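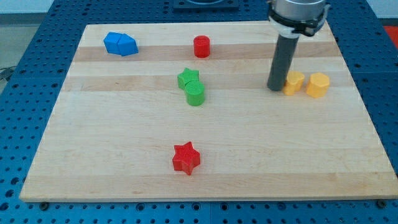
My grandmother in Hungary baked the same walnut roll for every holiday, and she never wrote down the recipe. When I moved away, I began to understand how much I had lost with this. In our family the recipes lived in the hands of old people, and the rest of us only ate. Last October I decided to collect what was left, and I began with my uncle Dezső, who is the last one in the family who still makes the roll from memory. I had some strange ideas about how to do it. I wanted to arrange everything by type, each kind of dish with its own color, like bright plastic toy blocks scattered over a wooden board that you can push into groups with your finger. In the end I bought a plain notebook.

The first problem was the quantities. My uncle says "flour, as much as it takes up." I asked him how much it takes up, and he answered that this depends on the flour. So I asked him to cook with me on a video call, and before each step he had to put the bowl on a kitchen scale. He did not enjoy it. But after two evenings I had real numbers: 600 grams of flour, 40 grams of sugar in the dough, and 95 grams of butter. The filling we still discuss. He remembers raisins, and I am sure there were never raisins.

The second problem was the words. My grandmother used a word for the dough when it is ready which I cannot find in any dictionary. My uncle translates it as "quiet." The dough should be quiet. I wrote it like this in English also, because "smooth" is not the same thing. A dough can be smooth and still pull back when you roll it, and then it is not quiet.

My friend Halyna Yatsenko had the same trouble with her mother's dumplings. Her advice was to write the recipe three times: once exactly as the person tells it, once with the weights, and once after you have made it alone in your own kitchen. I follow this now. The third version is always the longest, and it has the most corrections in it. My oven is hotter at the back, for example, and the roll cracked on one side until I learned to turn it after twenty minutes.

I have nine recipes at the moment. Two of them I would not serve to guests. The sour cherry soup is good, but I suspect that my uncle left something out — he was smiling too much when he read my notes. I will ask his neighbor, who ate it many times at my grandmother's table.

If you want to start something similar, please start with the oldest person and with the dish they like to make, even if it is not your favorite. I wanted first the stuffed peppers, and my uncle gave me very short answers. When we changed to the walnut roll he talked for an hour, also about his school and a goat they had.

Next month I will try the poppy seed version. I have bought the seeds already, and now I must find somebody with a grinder.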